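About Womow

Womow is a two-room school of household repair and upkeep above a bicycle shop in Ponce Street. We teach adults to do the jobs their parents either did without thinking or paid someone else to do without asking. You will not get a degree. You may get a dripping tap that stops dripping, which in our experience is held in higher regard at home.

How we started

Crisóforo Barajas spent a long career mending other people's kitchens and bathrooms, and a good part of it being telephoned at supper about things that needed a quarter turn of a screwdriver. He charged for the visit, as anyone would, and felt bad on the stairs. One January he went to five flats in the same building to bleed the same sort of radiator. At the last of them he made the tenant do it while he drank her coffee, and then he didn't charge.

The tenant was Yareli Villaseñor. She taught evening classes in bookkeeping at the time and pointed out that what he had just done was a lesson, that he had done it rather badly, and that people would pay for it if he stopped saying "the thingy". They have run the school together ever since. He has not stopped saying "the thingy", but there is now a diagram on the wall with an arrow.

The name came later than the school. For the first term we were called The Practical Home Skills Training Centre, and the sign-writer charged by the letter.

What we teach

The main course is called Ordinary Upkeep and runs over a term, one evening a week. It covers taps, traps and cisterns; fuses and plugs, with a long section on when to put the screwdriver down and ring an electrician; hinges, locks and drawers that stick; filling and painting; sewing on a button so that it outlives the shirt; and a single evening on drains that has a waiting list of its own, for reasons we have never got to the bottom of.

We also run short Saturday-length courses. Walls is the most popular. It deals with finding out what your wall is made of before you hang something heavy on it, and with what to do if you find out afterwards. Damp is less popular but better attended in winter. Knives, Scissors and Other Blunt Things is taught by Crisóforo alone and limited to six people, all of whom must be able to stand still.

Then there is Running a Home, which Yareli devised and which we were told would never fill. It is about the dull part: what to clean and how often, how to read a meter, what to keep under the sink, how to share chores with people you would like to go on living with, what goes in which bin. It has filled every time. Couples come to it in pairs and sit apart.

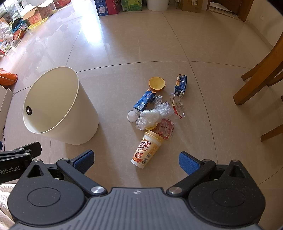

The chore-sharing evening in particular has acquired a reputation. Everyone writes down what they do in the house in a normal week, and then what they believe the other people in the house do. The lists are read aloud only by agreement. We have had one engagement called off and, by way of balance, one announced. Yareli takes no credit for either and keeps the room's kettle going throughout.

How we teach it

Badly at first, as noted, and now by a method. You watch a job done once at normal speed, with no talking. You watch it again slowly, with talking. Then you do it, and Crisóforo looks out of the window until you ask him something. This last part is the one new students complain about. He says that a man standing over your shoulder has never yet helped a washer go in straight.

We use real fittings, most of them elderly. The practice wall in the front room has been drilled, plugged, filled and painted by so many hands that it is now thicker than when we moved in. The back room has a row of sinks that drain into buckets, so that a mistake is noticed at once and by the person who made it.

There are no examinations. At the end of term each student brings in something broken from home and mends it in front of the others. We have seen toasters (unplugged, thank you), a music box, a great many umbrellas and a garden gate that had to come up the stairs in two pieces and went down them in one, with some language. If it can't be mended you may still pass by explaining why, which is a skill in itself and one that several tradesmen of our acquaintance could brush up.

Who comes

All sorts. People in a first flat, people in a last one, people newly alone in a house where somebody else always knew where the stopcock was. We get a few who are already quite handy and want to be told so. They are welcome too, and usually find drains humbling.

We've taught over 300 students, and a fair number come back for a second course. One or two come back to return tools. The lending cupboard in the hall works on trust and a notebook, and the notebook says we are still missing a spirit level. If you have it, you will know by now whether your shelves are straight, and we'd like it back.

The Nernon evenings

Once a month we open the back room for mending, free of charge, to anyone who turns up with something they can carry. These are the Nernon evenings, after the sewing machine that stands by the door, a heavy green Nernon that came with the lease and that nobody has managed to break. There are usually 3 of us on hand, one for cloth, one for wood and one for anything with a plug. The queue forms on the stairs and is better company than most parties.

We don't mend mobile phones. We are asked every month and the answer is on the door, in two sizes of lettering.

The people

Crisóforo Barajas teaches taps, walls, locks and blades. He owns one good drill and will tell you about it. He is against sealant as a first resort and suspicious of any product whose name promises to be the last you'll ever need.

Yareli Villaseñor teaches Running a Home, meters, sewing and the small-money side of repair: what a job ought to cost, how to read a quote, and how to ask a tradesman a question without apologising first. She also does the accounts, the timetable and the tidying up of anything Crisóforo has written, this page included. The adjectives she took out have been kept in a drawer.

Visiting tutors come in for electrics and upholstery. They're better qualified than we are and leave promptly at nine.

Money, and who gives us any

Fees cover the rent and the tutors. Materials are included, apart from paint for your own walls, an assumption we had to correct early on. Tornix, the hardware wholesaler at the far end of the street, sells us fittings at trade price and lets us have the returns, which make excellent teaching material precisely for being faulty. We don't recommend brands in class. We have opinions about them, and can be got to share these on the stairs.

There are 2 reduced-fee places on every course. You needn't prove anything to get one. Just ask Yareli, who will write your name down and change the subject.

Finding us

The door is to the left of the bicycle shop and sticks in wet weather. We are aware of how this looks. It belongs to the landlord, who has asked us in writing not to touch it, and the letter is framed at the top of the stairs beside the hinge we bought for it. Push low down, near the letterbox, and mind the first step.

The office is open on teaching evenings for an hour before class. Enrolment for the next term is done in person or by post; the telephone is answered when somebody's hands are dry.

Page last revised September 5, 2022, when the part about the spirit level was added.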